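Print this page | E-mail this page

Recording two-handed examples with hand-held grippers

Ewan Trevaskis, Terkness
Last changed 13 Dec 2023

These are the steps we follow at Terkness when we record people doing small table jobs for the Nosik set. They are written for someone who has been shown the station once and is now working at it alone. If you have never held the grippers, ask Lindsay Partington for a first session before you start.

The job used all the way through is the power strip job. It is a good one to learn on. The parts are cheap, nothing breaks if you drop it, and the lead gives you something awkward to deal with. Nothing is ever plugged into the mains during a recording.

1. Set up the table

Lay the white board flat on the wooden table and push it until it stops rocking. Wipe it with a dry cloth. Small smudges are fine and you will never get rid of all of them, but crumbs and bits of tape should go, as they turn up in the close view from the grippers and look like parts.

Draw the curtains on both sides. Leave the square marker on the left ledge where it is. If it has come unstuck, stop and tell Lindsay, and don't press it back down by eye. The sessions from the Dallanberg room in February all had to be checked again after a marker had been moved by a finger's width.

Keep cables on the floor behind the table, away from where you stand.

2. Put out the parts

Read the job card for the start layout. For the power strip job the card gives a rough area for the strip and leaves the angle to you. Change the angle every time. People fall into the habit of placing it square to the edge of the board, and a system that has only seen it square will do badly with anything else.

Let the lead fall how it falls. You may move it if it hangs over the front edge, otherwise leave it.

Other white parts, such as adapters, go on the board only when the card lists them. Put them down before you pick up the grippers.

3. Take hold of the grippers

Left hand first, then right. Check that the left cable runs back past your wrist and is not wrapped round it. Open and close each gripper twice, fully, with the jaws pointing at the board. This gives us the widest and narrowest opening for that session and we use it later to line up the readings.

Stand close, with your elbows loose. If you are leaning on the table you are too low.

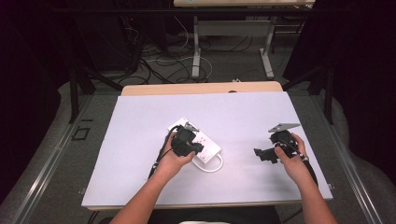 Left gripper over the far end of the strip, right gripper open and waiting.

4. Record one example

Start with both grippers open and held above the board. Wait for a slow breath, then start. Work at the speed you would use if you were putting something away at home. Very slow examples are hard to use and very quick ones blur.

Some points that come up again and again:

Keep the waiting hand still, but don't park it on the board. Hold it open in the air, a little to the side of the part. If you rest it down, the system learns to rest it down.

Come at the part from above. Sliding in along the board pushes the strip before you have hold of it.

If you miss a grasp, open, lift slightly and try again. Carry on to the end. We keep examples with one missed grasp in them and mark them as such. We do not keep examples where the person stops to talk, puts a gripper down or moves a part with a bare finger.

Finish with both grippers open and clear of everything. Hold that for another slow breath - this is the step most people cut short.

5. Look at the close view

After every tenth example, open the view from each gripper and check it. You are looking for three things. Both fingers should be in view, one at each side, and the tips should be level with each other when open. The space between them should be clear, with no hair, thread or loose tape. The picture should be bright enough that you can tell a white part from the white board.

The last one causes the most trouble. White on white depends on the thin shadow under the edge of the part and under its cable. If you can't find that shadow, the lights are too flat. Turn the front light down a little and look again. A soft shadow on the board below the fingers is normal and you can ignore it.

A bit of grain in the dark parts of the fingers is normal too. Don't change the camera settings to get rid of it. Anahera Hollis set them for the whole run and they need to stay the same from first example to last.

Check the part at the edge of the view as well as the middle. The open fingers often pass over bare board with an adapter or a length of cable off in one corner, and those moments are useful. They teach the system that a thing can be near without being the thing to pick up. Don't tidy the corner to make the view cleaner.
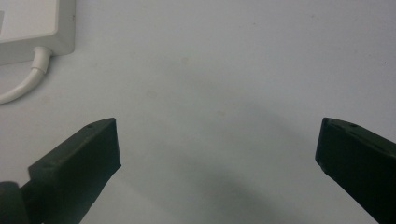
6. Mark what you recorded

Do this at the end of each block, while you remember it. For each example, enter one of these:

Good - reached the end layout on the card.
Retry - reached it with one missed grasp.
Drop - leave it out.

If you are unsure between Good and Retry, choose Retry. Add a short note if the lead caught on something. Write it in plain words, e.g. "lead under strip, lifted anyway". Ildikó Szilágyi reads every note and has asked for fewer abbreviations.

7. How many do we need?

The target for the power strip job was 2000 examples. We recorded 2341 and kept 2269, so we had a fair margin. I would plan for the same sort of margin on any new job with a cable in it. Jobs with only solid parts lose fewer.

Spread the work over several people. Two people who each do half will hold the grippers differently, and that is what we want. The team at Te Moana record with the same cards, so please do not alter the wording on a card without asking Ildikó.

Stop after an hour. The grippers are not heavy but your thumbs will tire, and tired examples have a lot of half-closed grasps in them.

8. Packing up

Put the grippers back in their stand, left in the left. Coil the left cable loosely and don't bend it at the housing. Put the parts in the tray with the card on top. Leave the board on the table and the curtains drawn.

Check that the session has copied across before you switch anything off. It can take a while after a long block.

If something goes wrong

One gripper shows no reading: unplug it, count to ten, plug it in again, then repeat the open and close from step 3.

The tips are no longer level when open: a finger has worked loose. Don't tighten it yourself in the middle of a block. Mark the last ten examples for checking and call Lindsay.

The strip keeps turning as you lift it: you are holding it too near one end. Try closer to the middle, or bring the second hand in sooner. Both are fine as examples, so mix them.

You forgot to change the angle: keep what you have, and vary it more in the next block.

Contact: Ewan Trevaskis, recording desk | © Terkness 2023 | Back to top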